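# How Do You Tell a Robot Where to Go?

*An explainer from the Geststead robot club, for readers who are eight and older*

Imagine that your friend is wearing a blindfold, and you want her to pick up a toy from the table. What do you say? "It is over there" does not help her, because she can't see where "there" is. You must say something more exact. Maybe "move your hand forward, then a little to the left, now stop."

A robot arm has the same problem. It is very strong and very patient, but it does not understand "over there." It understands numbers. So the first thing that our club learns every August is how to turn a place into numbers.

## A table like a map

Maybe you have played a game where you call out a letter and a number, like B4, and the other player looks in that square. Many city maps work in this way too. You find the letter on one side, you find the number on the other side, and where they meet is your street.

We do the same on our table. First comes the brown paper. Then comes the blue masking tape, some lines going the long way and some lines going across. Now the table is full of squares, and each square can have its own name.
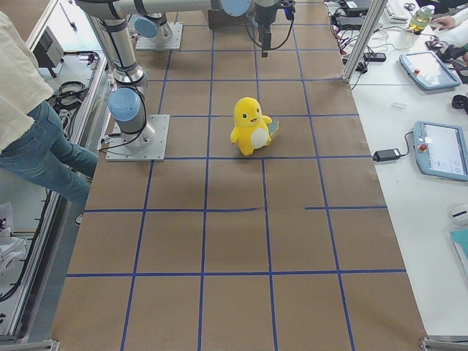

*The club table with its blue tape grid, two robot arms, and the yellow plush toy.*

The yellow toy is called Tirik. Tirik has a simple job in our club. It sits in a square, and we must tell the robot which square it is.

The tape is for us, the people. The robot doesn't need the tape to know where its own hand is, because it has sensors in its joints. But when we say "Tirik is in C3," everybody in the club knows which place we mean, and we can look up the numbers for C3 in our notebook.

## What are the numbers?

The robot measures from one starting point. We call this point **zero**. From zero, the robot needs three numbers:

- how far to go along the table
- how far to go across the table
- how high to be above the table

The numbers are in millimeters. A millimeter is very small. It is the smallest line on your school ruler. One of our squares has this line in the notebook:

`along 700, across 277, up 60`

The last number is the one that beginners forget. If you forget it, the robot knows the right square but it does not know how high its fingers should be. Then it can close its fingers on air, or push down on poor Tirik.

## An arm with many elbows

Your arm bends at the shoulder, at the elbow and at the wrist. A robot arm bends at its joints. On our arms, many joints have a light blue cap, so they are easy to find. Inside a joint there is a motor, and the motor turns the next part of the arm.

When you reach for a cup, you don't think "now I bend my elbow a little." Your brain does this for you. The robot has a computer which does the same work. We give it the three numbers, and the computer decides how much each joint must turn.

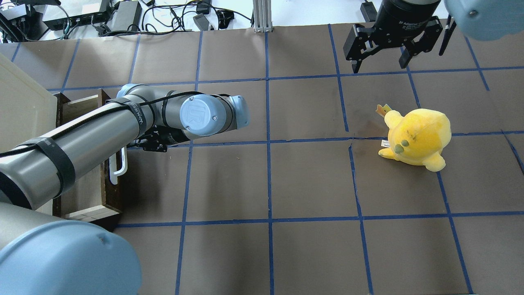 At the end of the arm is the gripper. This is the robot's hand, but it does not look much like your hand. It has two fingers, and they close toward each other, like when you pinch a raisin. With a soft toy we must choose how hard to pinch. Too soft, and the toy falls. Too hard, and it gets squeezed flat.

## The Skandik game

Skandik is our club game, and you can play it at home without any robot. You need paper, tape, a soft toy and one friend.

1. Make a grid on the table with tape. A grid with 4 squares on each side is good for the first time.
2. Write letters on one side and numbers on the other side.
3. Put the toy in one square.
4. Your friend is the robot. The robot closes its eyes and puts one hand in square A1.
5. Give orders, one at a time: "forward one square," "right one square," "down," "close fingers."
6. The robot does only what you say. If you say "go there," the robot must stay still.

After one round, change places. It is much harder to be the person who gives the orders!

## Safety with real robots

A real robot arm can hurt you if you are in its way. In our club an adult is always beside the table when an arm moves, and children keep their hands off the paper. There is also a big red button on the control screen. It is the emergency stop. Every new member learns where it is before learning anything else.

## Words to remember

**Grid:** lines that cross and make squares.

**Joint:** a place where the arm can bend or turn.

**Gripper:** the hand of the robot.

**Millimeter:** a very small length. Ten of them make one centimeter.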